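Livham Countertop Oil, 24-ounce can: a review after one kitchen and most of a winter

Rating: four out of five
Would buy again: yes, with gloves

I bought a wood countertop because I liked how it looked in other people's houses. The other people, I now understand, were oiling it. This review covers the can I bought to catch up with them. 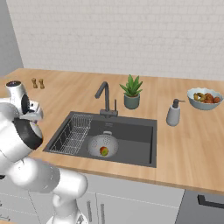
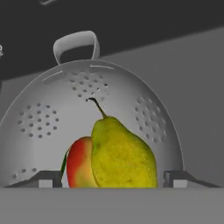
Livham makes exactly two things, as far as I can tell: a countertop oil and a wax that goes on top of the oil. The shop in Calum wanted to sell me both. I took only the oil, on the theory that a person should fail at one thing at a time. The job looks simple until you think about a wood counter with a big dark gray sink set into the middle of it, because the wood right along the rim is where water sits and where your rag least wants to go. A wide open stretch of plank is a pleasure to oil. The last half inch before the sink is a chore, and it's the half inch that matters.

The can itself first. It has a press-on lid, like paint, and you open it with a screwdriver, like paint, and you get it on your sleeve. There is no spout. Livham must have met a spout at some point and decided against it. I poured mine into an old jam jar and used it from there, which I recommend to everyone including Livham.

The oil is thin and the color of weak tea. It smells of nuts and a little of a shoe repair shop, and the smell hangs around for two days with the windows open and four with them shut. I didn't mind it. The rest of my household used the word "garage" more than once. If you have to live and cook in the same room, start in the evening and plan on takeout.

The directions call for a light sanding, one coat, a 30 minute wait, a wipe, and then a second coat the next day. I followed them to the letter for the first half of the kitchen and then got bored and did the rest my own way, with a heavier coat and a longer wait. So I can report on both methods. The half done by the book was smooth by the following night. My half stayed tacky for 50 hours and collected a fine layer of toast crumbs, which I had to scrub off with a nylon pad before starting over. The directions are right. I resent it.

Now the good part. Once it has cured, this stuff looks terrific. The grain came up, the pale patches by the kettle blended in, and the whole surface went from "cutting board at a rental" to something I would be willing to put a bowl of lemons on. It doesn't have the plastic shine you get from varnish. Water beads up nicely for the first month and less nicely for the second, and by the third you're back to wiping up after yourself like an adult.

Stains are a mixed story. Coffee wiped right off, even after sitting through a phone call. Red wine left a shadow that took a bit of sanding and a dab of fresh oil. Beets won. I don't think any finish beats beets, and I've stopped holding it against this one.

I also tried the Rugemalira board balm on a short section near the stove, to have something to compare. It's thicker, easier to control, and smells better. It's also much slower to put on, and a hot mug left a white ring in it the first morning. The Livham section next to it took the same mug with no mark. For a cutting board I'd use the balm. For a counter I'd stay with the oil.

A few complaints. The label says one can covers an average kitchen, and I'd like to meet whoever has that kitchen, as I ran dry two feet short of the wall. The drying times are printed in gray on slightly darker gray. And the warning about oily rags, which can heat up and catch fire if you leave them in a heap, is on the back under the recycling symbol. Put it on the front. Put it on the lid. Lay your rags out flat outdoors until they're stiff, well away from anything you like.

One star off for the lid and the tiny print. I have a second can waiting under the sink, and I'll open it in August, when the windows can stay up.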